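Hivdale tenants told: pick a hook and stick to it

3 Feb 2008

Lost keys are costing tenants in Hivdale more than they should, and landlord Cultgate wants it to stop. Letters going out this week to all 2236 homes on its books. Message inside is a simple one: choose a place for the keys by the front door, put them there every time, and tell whoever else lives with you where it is.

Cultgate changed 23 locks between November and the end of January for people who had mislaid their only set. None of those were break-ins. In most of them the old keys later came to light indoors, down the side of a chair, in a coat, in one case inside a bag of rice.

Each change is charged to the tenant. The firm would not give a price for the job but said it "soon adds up", and that call-outs after dark cost extra.

Bernice Antwi is one of those who has already made the switch. Two small hooks in her front room, fixed to a marble-patterned board that stands on black metal legs, with white labels stuck above and below each. Red plastic stool close by. She had been through two lock changes in a year before that and didnt fancy a third. 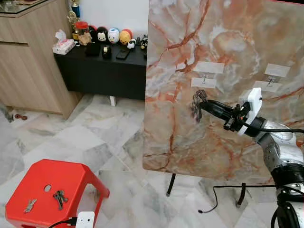 Free hooks from Gromum

Hardware shop Gromum on the parade is giving away 3000 stick-on hooks to go with the letters. Bring the letter, get a pair. One pair per household and no, you can't have the metal coat pegs instead, they have been asked.

The hooks are the sort with a peel-off back. Shop says clean the surface first, press hard, then leave 48 hours before hanging anything on them. Most that fall off were loaded the same afternoon. They hold best on smooth boards and tiles, worst on fresh paint and wallpaper.

Fiifi Kwofie, behind the counter when we called in, said the first box had gone by lunchtime. A second was out and a third on order. People were also asking for labels, which are not part of the offer, though plain white ones are on sale by the till.

Not everyone is convinced hooks are the answer. Plenty of the tenants we spoke to have a spot already, it is just not a very good one. Top of the fridge. Windowsill. The stool by the door, that came up again and again. Fine until somebody wants to sit down, or moves it to reach a cupboard, and the keys go off with it into another room or onto the floor and under something heavy.

Antwi used to do the same. A stool is right there when you come in with shopping in both hands, she said, and a hook wants a free hand and a bit of aim.
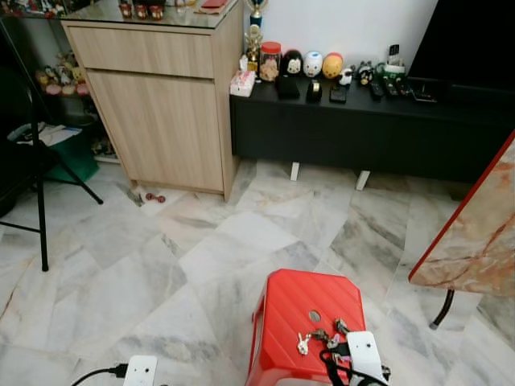
Augustina Mensah said she had tried hooks twice and gone back to a bowl both times. Her keys are on a big ring with the shed key, the bike key and two she can't identify, and it pulls anything sticky off the wall by the weekend. "Take half of them off the ring first," she said. "Then see if you need a hook at all." She would like Cultgate to spend the money on a spare key safe for each block.

Cultgate said key safes had been looked at and were "not ruled out". It would say nothing more on cost or on when.

The letter also has a few lines on what to do before ringing for a lock change. Check the pockets of what you wore yesterday. Check the outside of the door, where a fair few are still hanging. Then the bags. Shopping bags left by the wall to be put away later are where a good many sets end up, according to the letter, so empty those out properly instead of just having a feel round the bottom.

That last bit rang true with Arturo Lombardi, who has given up a whole drawer to bits waiting for a home. He reckons a clear floor does more good than any hook. He has asked for a date when Cultgate will take away bulky stuff again, old boxes and the like, as the last collection was missed on his side of Grube Street and there has been nothing since. We put this to Cultgate. They said a new date is coming "shortly" and will be on the noticeboards in each entrance.

Hooks can be picked up from Gromum during normal opening hours until they run out. Tenants who cannot get to the shop can ring the Cultgate office and ask for a pair to be dropped through the door. Anyone who hasn't had there letter by the end of next week should do the same.
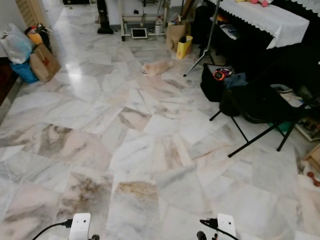

The cat stretched out on the marble floor, bags and a box against the wall. Photo: Ewurabena Ankrah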